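Limik is a paired hand-held gripper kit sold by Pernunico for recording household handling tasks, chiefly the folding and sorting of clothes. The grippers are worked by a person; the recordings are meant to train robot arms later. The maker describes the kit as "home ready," a phrase that several buyers have questioned.

Each gripper has a black body and two yellow slotted fingers, with a label and a QR code on the body.
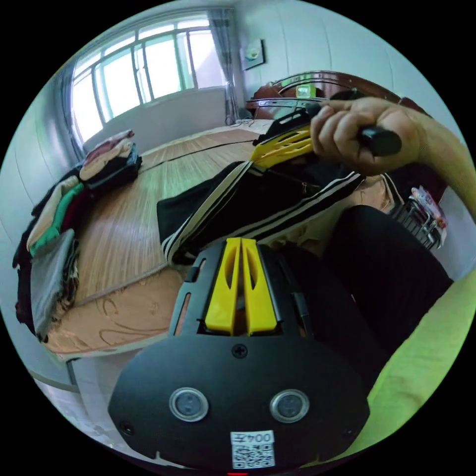
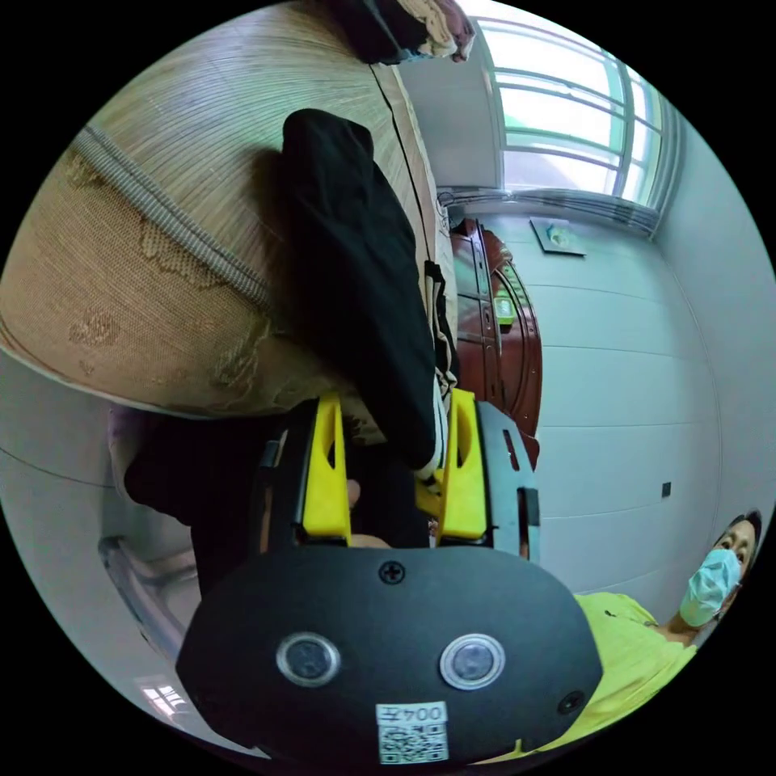
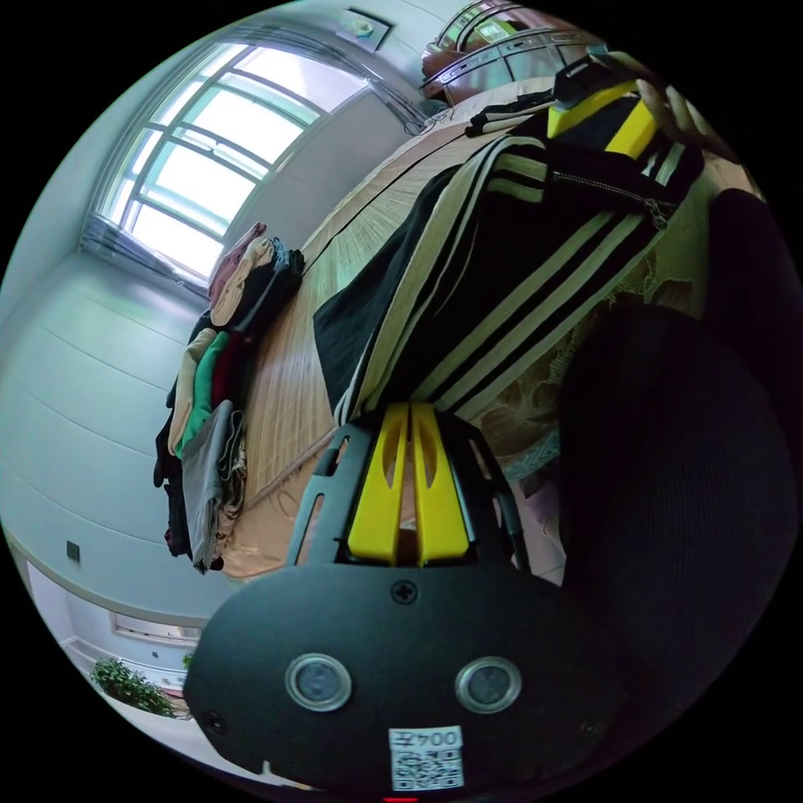
Limik grippers in use on dark clothing, with folded clothes nearby.

Design and price
The kit is sold as a left and right pair for $2,000, or $3,000 with a year of file storage and support. Pernunico has not explained what the support covers. The two fingers close on cloth well enough to lift a sleeve, but they are a poor match for jobs that need a thumb, such as starting a zipper.

Claims and testing
Pernunico's sales page cites 1,678 completed folds recorded in ordinary homes. It does not say how many attempts were thrown out, or what counted as a fold. Salamatu Onuoha, who tested the kit for the trade newsletter Brerthorpe, kept the pair for 12 working days and found that T-shirts gave little trouble. Jackets with slick linings slipped often, and her wrists were sore by mid-afternoon.

Vicente Troncoso, the product lead, replied that users get faster with practice. Onuoha wrote back that this was true of folding by hand as well — and that hands cost less.

Reception
Laundry service Mladenović bought two kits in June and returned one. Its manager, Catalina Mansilla, said the recordings were clear, but no robot on her floor had yet learned anything from them. The other kit is still in use.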